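How to Build an Inventory for a Long-Distance Move
Bello Ibrahim, Ilero Moving Guides 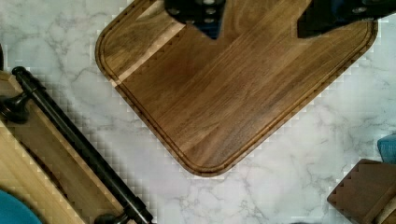
What the inventory is for

A household inventory does three jobs on an interstate move. It gives the carrier a basis for the estimate, it serves as the checklist at loading and unloading, and it supports a claim if an item arrives damaged. Start it before you ask for quotes. A three-bedroom house usually comes to about 211 lines.

What you need

A spreadsheet or a ruled notebook
A tape measure
Numbered stickers, two per carton
A bathroom scale

Step 1. Set up the columns

Use one row per carton or loose item. The columns are: number, room of origin, room of destination, contents, condition, declared value. Leave the last column on the right blank for the delivery check.

Step 2. Work one room at a time

Finish a room before opening the next. Begin with the rooms used least, such as the attic, garage and guest bedroom. Leave the kitchen until last. Closets count as part of the room they open into.

Step 3. Number the cartons

Place one sticker on the top and one on a long side. Do not restart the numbers in each room. If a carton is repacked, keep its number and correct the row.

Write contents in plain terms. "Kitchen, misc." is of no use in a claim. "Cutting board, 2 mixing bowls, knife block" is enough.

Step 4. Weigh and measure

Weigh yourself with and without the carton and enter the difference. Keep book cartons under 39 pounds. Measure furniture at its widest points, including handles and feet, and note anything that has to be taken apart.

Step 5. Record condition

Note existing scratches, chips and stains, and where they are: "scratch, left front leg, 5 inches." The driver will make a separate condition report at pickup. Compare the two before signing. If they disagree, write your objection on the driver's copy — a verbal remark does not count.

Step 6. Declare values

Enter replacement cost, not purchase price. Total the column and compare it with the coverage limit in the contract. List any single item worth more than $3000 on a separate sheet with its receipt or appraisal. Read the carrier's wording on high-value items, as limits differ between contracts.

Step 7. Check at delivery

Stand at the door with the list and mark each number as it comes in. Open cartons with crushed corners while the crew is present. Write missing numbers on the delivery receipt before you sign it.

Keep the inventory, the receipt and the condition report together until all claims are closed.

Last revised October 27, 2022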